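Drip tray notes, part 2

I replaced the wire rack beside the sink in January. It had rusted at the welds and left marks on the counter. Its replacement is a cafeteria tray from Maldonado, a restaurant supply shop that sells off old canteen stock. I paid for one and was given a second with a chipped corner, now under the paint cans.

The requirements were short. It had to have a raised rim, a textured floor so that a sponge does not sit flat in its own water, and enough length to bridge the counter and the edge of the basin. I weighed it at 700 grams. With the long side set diagonally, it stays put without feet or tape.

In practice a tray by the sink collects whatever is in hand at the time. Keys are the usual case. Merle Pryor commented on part 1 that keys should never share a surface with wet cloths, and I agree in principle.

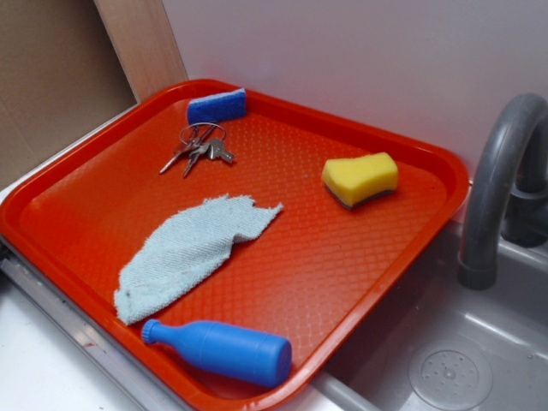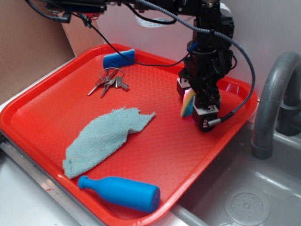
How often should a tray like this be washed?

Every 2 days works for me, with dish soap and a stiff brush worked along both diagonals of the pattern. Grease settles between the diamonds, and a flat sponge rides over the top of it. Rinse with hot water and stand the tray on its short edge to drain.

Cloths go in the laundry on the same schedule. Sponges get wrung out and stood on edge against the rim, where air reaches both faces. I tried a Grinis sink caddy for a month before the tray and went back to open storage, as the bottom slots clogged with crumbs.

Next on the list is a hook for the keys, to be mounted by the back door at shoulder height.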